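FOR RELEASE IN MAY - please run as is or cut from the bottom

**Dorudano opens shared workroom and water point on the ground floor, free refills for anyone who walks in**

Dorudano, the shared workspace run by Nosach, is opening its ground floor room to the public this May. Tables, window light, a counter to rinse a cup at, and drinking water. Free. No membership needed for the water, and no purchase either.

The room was members only until now. People kept knocking. Delivery riders mostly, parents on the school run, a few walkers coming up from the river path with empty bottles. Members were letting them in anyway, so Nosach decided to make it official and put the hours on the door.

"We had the water, we had the room, and the door was the only thing in the way," said Annick Renaud, who manages the building for Nosach. "I was getting up to open it all day long. Now I can stay in my chair."

**What is opening**

The front half of the ground floor. That means the long white counter, the water dispenser by the window, and the work tables nearest the light. The back rooms stay with the member firms and are still keyed.

Doors open at 8 a.m. and close at 6 p.m. Work tables can be used by anyone for up to two hours when there is space. After that please check with the desk. Members keep priority before noon, becuase that's when the place is full.

Refills are any time the door is open. Bring your own bottle or cup. No paper cups are supplied, and there won't be any, so please don't ask the desk.

**The water**

Bottled, delivered, on a standing dispenser. Plain and simple. Nosach looked at plumbing in a fountain and got as far as a quote. The ground floor pipe runs along the wrong wall and the work would have meant closing the room for 5 weeks. Not worth it for this year. May come back to it.

Deliveries come from Asfaw, a local supplier that already serves the upper floors. Asfaw drops off full bottles and takes the empties back on the same run. For the opening season the firm is donating 12 bottles on top of the regular order, stored in the cupboard under the stairs.

"They asked what we could do and I said, well, water," said Jihad Jaber of Asfaw. "We're in the street anyway. The van stops, the empties go on, the full ones come off. It's a short stop for us."

Anyone who finds the bottle empty - tell the desk. Please don't change it yourself, they are heavy and the last person who tried soaked the floor and two pairs of shoes.

**The room**

Nosach kept spending low and worked with what was already there. The big window stays as it was, dark grey metal frame and all. The white slatted ceiling stays. Walls repainted over one weekend by members and friends, with paint left from the second floor job.

The counter is the main change. It used to run shorter and had a printer on it that everybody hated. Printer has moved upstairs. The counter now reaches the dispenser so there's a place to put a bottle down while you find the lid, and space for a sponge and a drying cloth.

Drolness, the two-person joinery shop in the yard behind the building, fitted the extension in three evenings so members could keep working in the day. Valentin Caron did the measuring and the fitting. He asked us to mention that the wall is not straight.

"It leans out as you go down," said Caron. "So the top looks fine and then at knee height you have a gap. I scribed the panel to the wall. You won't see it unless you get on the floor."

**Using it - house rules, short version**

- Rinse your cup and wipe the counter with the sponge after. Wring it out.
- Bags under the table, not in the walkway by the window.
- Calls outside or in the hall. Headphones for everything else.
- Leave members' equipment alone, even if it looks like nobody is using it.
- Dogs ok if they lie down.
- Bottles left overnight go in the box by the desk. Kept for a week.

The full version is pinned up inside the door, it's one page.

**Who it is for**

Anyone. That said, Nosach expects three sorts of visitor at first. Riders and drivers who need to fill up and go. Students from the two colleges up the hill, who have been short of desk space since the library annex shut for repairs. And neighbors who want somewhere to sit with a laptop for an hour that is not a cafe.

Apolline Boyer, a translator who has rented a desk here since the building opened, spoke for members at the planning meeting. Members were split at the start, she said. Noise was the worry. They tried it for a fortnight with the door propped open and no sign outside.

"People came in, filled up, said hello, left," said Boyer. "One man fixed our blind. I was against it in the first meeting and I'd like that in the minutes, I was against it, and then I changed my mind."

The two-hour limit on tables came out of that trial, as did the rule about calls.
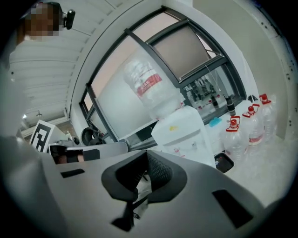 Costs are small and Nosach is publishing them. The budget for the first season is $1000, covering water above the donated bottles, cleaning supplies, the door sign and a second coat hook rail. Joinery was paid for separately out of the building fund. No public money has been asked for. A jar on the desk takes coins for anyone who wants to chip in, and whatever is in it goes to the water bill.

The dispenser gets cleaned between bottles, taps included. Desk staff sign the sheet each time and the sheet hangs where visitors can read it. If a sheet is missing a line, say so, someone forgot to sign or someone forgot to clean, and either way we want to know.

**Access**

Street door is level, no step. The inner door is heavy and is held open during hours, except in bad weather when there is a bell. Toilet on the ground floor, ask at the desk for the key. Bike rack is in the yard, through the side gate, and please lock to the rack and not to the Drolness timber trolley. It gets used.

There's no parking. There never was.

**What comes next**

Nosach will look at the whole thing again at the end of the summer. If tables are full every afternoon, the firm may open the small room on the yard side too. If not, hours could be cut back to mornings. Visitors can leave comments in the book on the desk or tell Annick directly, she's usually there.

Valentin Pichon, who set up Nosach and still does the Friday-style clear out of the fridge himself whenever it needs it, wants the opening kept low key.

"No ribbon," said Pichon. "Come in, fill your bottle, sit down if you've got work to do. We'll have some cake on the counter on the first morning and when it's gone it's gone."

Cake from 9 a.m. Coffee too, if the machine upstairs behaves.

**About Nosach**

Nosach leases and runs shared work space for small firms and people working alone. Dorudano is its first building and the only one with a public room. Member firms range from one desk to a full back room.

**Press**

Reporters and photographers welcome on the opening morning or any day after by arrangment. Please ask before photographing members at their desks. Annick Renaud, Valentin Caron and Jihad Jaber can all be available for short interviews, Caron only before 10 a.m. as he's on a job across town.

Requests to Annick Renaud at the Dorudano front desk, in person or by phone through the Nosach main line. She'd rather you called.

ENDS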